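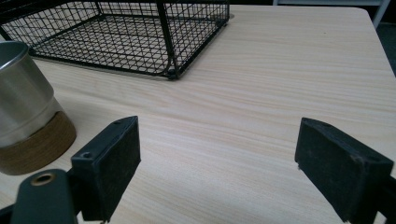

Do softer pads make a cheap parallel gripper good enough to skip the expensive one? For light kitchen objects they help a fair amount, though less than the seller's page would have you believe, and they bring a few new problems along.

That was the short version we gave at the March meeting, and several people wrote in afterward wanting the long one. Nidia Quispe and I ran the comparison over a couple of evenings on the handheld units, and Wálter Henao then repeated part of it on his arm at home. We had two grippers to compare. The Tello is the cheap one, with flat black pads and printed brackets. The Vandero costs a good deal more and comes with molded fingers that bend a little around whatever they close on. Both were set up with the same wrist camera view, looking down past the fingertips, so the recordings could be laid next to each other.

I should say up front that I went in expecting very little from either. I have sat through enough demos where a gripper picks up the same foam block all afternoon.

The objects were dull on purpose. A steel cup with a cork sleeve, a black wire mesh basket, plus a sponge, a spoon and a paperback that Nidia brought from home. The cup is a better test than it looks. Take it by the cork and nearly anything will hold it. Take it higher up, on the bare metal, and you find out what the pads are made of. The Tello held the cork every time we asked it to, and on the metal it let the cup turn in the grip often enough that I would not trust it with anything in the cup. The Vandero was steadier on the metal. It was also slower to let go, and twice it dragged the cup along the table a little on release, which in a policy trained on those recordings would show up as a habit nobody wanted.

The basket was where my opinion of the Vandero went down. Flexible fingers and thin rods do not get along. The tips slide between the wires and then have to be backed out at the same angle they went in, and a person holding the tool by hand does that without thinking, so the recording looks smooth. Wálter's arm did not back out smoothly. It lifted, caught, and pulled the basket off its feet. The flat pads on the Tello are too thick to get into the mesh at all, so they either pinch the top rim or miss. I prefer a miss. You can see a miss in the log.

Dust deserves a paragraph. Soft black pads pick up everything, and grip on smooth metal fell off noticeably over an evening until Nidia wiped them down with a damp cloth. Flilitness, who sell the replacement pads, say to change them after 25 hours of use. Nobody in our group has kept a pad log, so I can't tell you if that figure means anything or if it is there to sell pads. Sheyla Ticona has offered to keep one.

Camera placement mattered more than I would have guessed. With the fingers wide open you get a decent look at the table between them, but anything standing right beside a finger is partly hidden by it, and the person collecting tends to lean the tool over to see. Then the lean ends up in the data. Jhosep Mosquera thinks a wider lens would fix this. I think it would move the problem to the edges of the picture, where straight things stop being straight. We have not settled it and he is welcome to bring the lens.

As for the Faltard controller, which some of you asked about, we tried it for three short sessions and it did what our old one does with a nicer knob. The force setting is finer. Whether the finer setting survives a cheap gripper with play in its brackets is another matter – on the Tello I could not feel the difference between neighboring steps, and the recordings did not show one either.

So would I buy the Vandero? For cups and other smooth round things, if somebody else were paying. For mixed household objects I would stay with the Tello, keep the pads clean, and check the bracket screws before each session. Oona Savolainen disagrees and will make her case at the next meeting. She has asked that people bring awkward objects of their own, nothing sharp and nothing with liquid in it. Doors open at 6:30 p.m., and both grippers will be out for anyone who wants to try them.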